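Works Liaison Group, Jakell assembly site
Minutes of the December meeting

Held in the upstairs training room, 2:00 p.m. to 3:40 p.m.
Chair: Areti Margaritis
Present: day shift, night shift, maintenance, purchasing, quality. Stores sent apologies.

1. Last minutes
Agreed, with one fix. The line about the compressor should say "looked at," as it has not been repaired.

2. Matters arising
Parking by dock two: still waiting on paint. Locker keys: done.

3. Visit to the Trikanier open day
Areti, maintenance and night shift went to see the Berge picking cell, which Trikanier wants us to think about for kitting. Areti had asked that people write down what they saw before reading the brochure. Two of the three did.

3.1 What was shown. The cell takes loose parts from a bin and sets them in a tray for the assembler. The host gave a talk, then ran the cell, then took questions. The talk was longer than the run. Maintenance noted that a Trikanier engineer stood next to the stop button throughout and that the guard door was opened twice during our slot. The host put this down to "open day settings." The group did not find that much of an answer.

3.2 Claims. The brochure says 97 percent of picks succeed first time. Quality asked what counts as a pick. The host said lifting the part clear of the bin. Putting it down in the right place, the right way around, is a separate figure and he did not have it with him. The brochure also says 300 picks an hour. Night shift asked if that was with mixed parts and was told it depends on the mix.

3.3 Parts with leads. Most of the discussion was on this. Our solenoids come with wires and plugs attached, and they tangle. Maintenance asked to see the cell work on solenoids and the host agreed. Areti's view was that the bin had been laid out kindly – ours arrive heaped, straight from the carton. Night shift said that even so it was closer to our work than the plain blocks used in the talk. Asked what happens when one lead brings up a second part, the host said the software "would normally catch that." We did not get to see it tested on purpose.
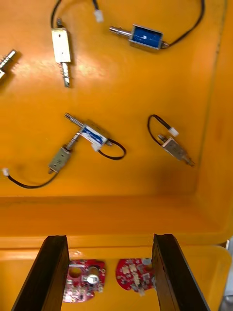 Item 3.3: solenoids in the orange bin, view from the gripper. Two red circuit boards on the lower ledge, between the fingers.

3.4 Boards. Quality was not happy with boards and metal parts sharing a bin and would not allow it here. Trikanier to be asked how the fingers are kept from marking a board. Purchasing thought this could wait until we know the price. Quality did not agree and wants that recorded.

3.5 Cost. No price was given. The host mentioned a trial of 30 days, with freight both ways paid by us. Purchasing pointed out that the Pundeo labeler also came in on a trial and we are still paying for its service plan.

3.6 Jobs. Day shift asked whether the cell is meant to replace people in kitting. Areti said no decision has been made on anything and she would not sign off on a trial without bringing it back to this group. Day shift asked for that in writing. She agreed that these minutes will do.

3.7 Outcome. No trial for now. If Trikanier wants to go further, they can run 2000 picks on our own parts, heaped as delivered, with one of us watching and the guard door shut. Placing errors to be counted as well as missed picks.

Actions
Areti – write to Trikanier with the terms in 3.7 and the question in 3.4.
Maintenance – make up a carton of mixed solenoids, leads left as they come.
Purchasing – find the end date on the Pundeo service plan.

4. Any other business
The microwave in the night shift break room trips the breaker if the kettle is on. Maintenance to look.

Next meeting: same room, date to be sent out.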